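Recording demonstrations with the Tam leader arm

Part 3 of the Jullau setup notes

By now the arm should be bolted down, both cameras should show up in the Jullau device list, and the leader arm should move the follower without a noticeable delay. If the follower lags or jerks, go back to part 2 and check the CAN settings before you record anything. A bad connection gets recorded along with everything else and is hard to find later.

The task used here is the puzzle board task from the Clirnisstead set: pick up a loose piece and put it in its slot. It is a good first task. The pieces are small enough that you have to slow down, and a miss costs you a few seconds at most.

1. Lay out the table

Use a dark, non-shiny surface. Put the board toward the back, within easy reach of the gripper, and leave the loose pieces in front of it in two or three groups. Mix in a few things that don't belong to the board, such as plain cubes. Change the layout every 40 episodes. If the pieces always start in the same spot, the policy learns the spot.

2. Home both arms

Press Home in Jullau and wait for the status line to turn green. Hold the leader arm in its rest pose while you do this. If the two arms start out of line, the follower will jump when you engage it.

3. Check the wrist view

Open the wrist stream and sweep the arm slowly over the table, then at working speed.
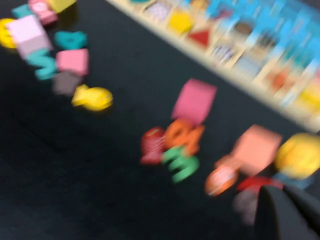 Set the exposure by hand. Auto exposure drifts every time the arm passes over something bright, and the two streams stop matching. Shorten the exposure until you can read the pieces at the speed you plan to work at. If the picture gets too dark, add a lamp and leave the gain alone.

4. Record an episode

Press the left pedal to start. Move above the piece, lower straight down, close the gripper, and pause for half a second. Lift, carry the piece over to the board, line it up, and lower it. Open the gripper, back away upward, and press the left pedal again to stop.

Keep your approach the same from one episode to the next. Two operators who grasp from different sides will give you data that is harder to train on, so agree on this first. Lallach keeps a one-page grasp sheet next to each station.
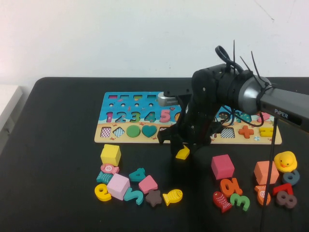 PiPER arm at the puzzle board, yellow piece between the gripper fingers.

5. Mark the result

The right pedal opens the label box. Choose Good, Retry or Discard. Use Retry when you dropped the piece but recovered and placed it. Those episodes are worth keeping. Use Discard for collisions, or if your hand came into either camera view.

6. How many to record

For one piece type, 500 episodes gave us a policy worth testing, and 1,000 was clearly better. Our full set for this board has 1,908. Take a break between layouts, and run the export script at the end of each session so that a full disk doesn't stop you halfway through the next one.

Part 4 covers trimming and export.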